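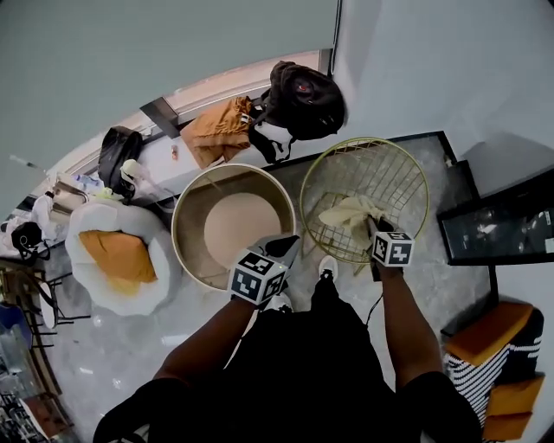

Chapter 2
What a Long Ride Proves

Endurance cycling is full of claims that sound like facts. A rider finishes the Nendum loop, all 625 kilometres of it, and credits the drink, the tyres or the early nights. A club prints the story, and by the next season half the members have changed their habits. This chapter asks how much of that we should believe.

Very little, in most cases. Finishing shows that the rider could finish on that day, in that weather. It tells us nothing about what would have happened on a different drink.

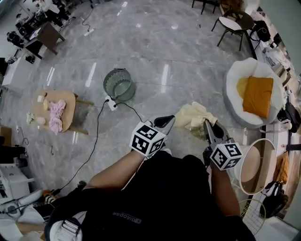 2.1 The trouble with training plans

Take the Umunis plan, a 16-week schedule sold to first-time tourers. Its makers say that 1,000 riders have completed it. They do not say how many started. Those who gave up in week three, with sore knees or a new baby, have dropped out of the sum, and they may be the ones we most need to hear from.

The Linex plan has the same gap and adds another: its riders pick their own test hill. 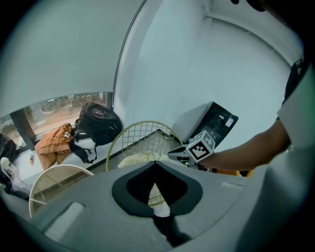 A hill you have chosen yourself, and ridden every week, will feel easier by the end whatever plan you follow. You know where to change gear. You know the bend where the wind drops. Some of the gain may well be fitness, but the test cannot tell us how much.

The Győri hill trial, which we look at in section 2.2, tried to deal with this by using a climb that none of its riders had seen before. Read its results with care, as it had problems of its own.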